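How Does a Robot Learn to Fold? Our Visit to the Open Day in Jernstead

Have you ever tried to explain to a small brother or sister how to tie shoes? You say, "Take this end, go under, pull." It does not work very well. In the end you say, "Look at my hands," and then you do it slowly.

People who teach robots have the same problem. Words are not so useful for a robot. Showing is better. In July our reading club went to the open day at Grodlow, a workshop in Jernstead, and there we could watch how the showing is done.

Our guide was Lilian Okoth. She began with a question: "What is the most difficult thing in your bedroom for a robot?" Jenő Jakab said the bed, because it is heavy. His brother Ottó said the computer. The answer was a sock.

Why a sock? Think about a wooden block. You can turn it, push it or drop it, and it still has the same shape. A sock, a towel or a T-shirt changes its shape every time you touch it. Your fingers know what to do with this. A robot must learn it from the beginning.

So how do we show it? A robot does not have fingers like ours. Many robots have a gripper, a kind of simple hand that opens and closes. If you fold a towel with your ten fingers, the robot cannot copy you very well. For this reason the teachers at Grodlow do not use their bare fingers. They hold one gripper in each hand and do the job with them.

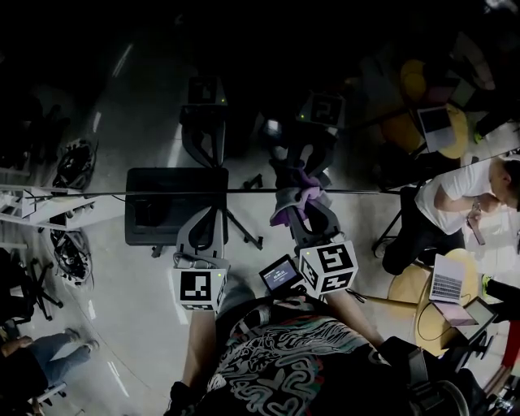 Lilian let us try it too. You squeeze, and the jaws close. You let go, and they open. It sounds easy, but my first towel looked like a cabbage. Botond Magyar from our club was much better, and he said the secret is to go slowly and to pick up the corners only.

On top of each gripper there is a white cube with black and white squares. These patterns are called markers. You have maybe seen the square codes on tickets or on a museum wall. A marker is a cousin of those. When a camera sees the pattern, the computer can work out where the gripper is and which way it is turned. A cube has several sides, and so the camera can usually find one of them, even when the hand is turning.

After each try, the movement is saved. One saved try is called a demonstration. Do you think one demonstration is enough? Lenuța Dobre, who looks after the computers, told us that the towel lesson had 306 demonstrations on the day of our visit. The whole collection, with all kinds of cloth, had 3313. A person can learn to fold a towel after seeing it a few times, but a computer needs many examples – neat ones, slow ones, and some where the cloth starts in a strange heap.

Then the computer looks for what is the same in all these tries. This part is called training. After training, the robot gets a towel and must do the job alone. At the open day we saw it make 20 attempts. Sometimes it missed the corner and closed its gripper on air, and the children shouted "Lower! Lower!" The robot cannot hear, of course.

Try it at home

You need two pairs of kitchen tongs and a small towel. Ask an adult before you take the tongs. Put the towel on a table, and fold it in half using only the tongs. Then fold it again. Now crumple the towel, drop it on the table and start from there. Was it harder?

Words to remember

Gripper: the part of a robot that holds things.
Marker: a printed pattern that helps a camera to find an object.
Demonstration: one try, done by a person and saved for the robot to learn from.
Training: the work a computer does when it learns from many demonstrations.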